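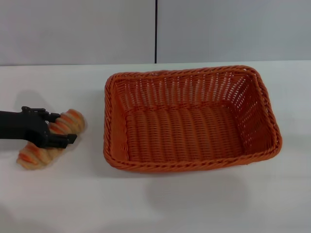
Twisted roll and the orange basket

Frozen yogurt bark for breakfast??
Posted May 30, 2024

ratih_p
OK I have to share because I'm a little obsessed. I spread plain yogurt on a lined sheet pan, swirled in mango puree, threw on granola and froze it overnight. My kids had it for breakfast and asked for MORE. Yogurt! At 7 in the morning! I'm making a double batch for our camping week in June.
- Ratih Pasaribu

gernbygal
Yum!! Does the granola stay crunchy? Mine always goes soft.

ratih_p
Crunchy enough for us, but I press it in right before the pan goes in the freezer. If I stir it through it gets chewy (my youngest likes it that way, go figure).

EseOkafor
Love the mango idea, but I have to disagree on plain yogurt. I've tried it three times and it freezes like a windshield. Full-fat Greek with a big spoonful of honey is so much creamier, and you can bite it straight from the freezer.

ratih_p
We did whole milk and it snapped nicely! Mango is plenty sweet for us, so I skip the honey.

snackdrawer16
Team Ese here. Honey all the way - and a pinch of salt, trust me. Also, how are you getting it to a campsite? Mine turns to soup if I leave it on the counter while I pour coffee.

ratih_p
Cooler with a block of ice, and we're eating it the first morning. After that it's pancakes, ha.

EseOkafor
I'd still pour it into popsicle molds for a trip. Same mix, way less mess on little hands!

gernbygal
Molds for camping, bark for home. Going to the store for mangoes now, will report back!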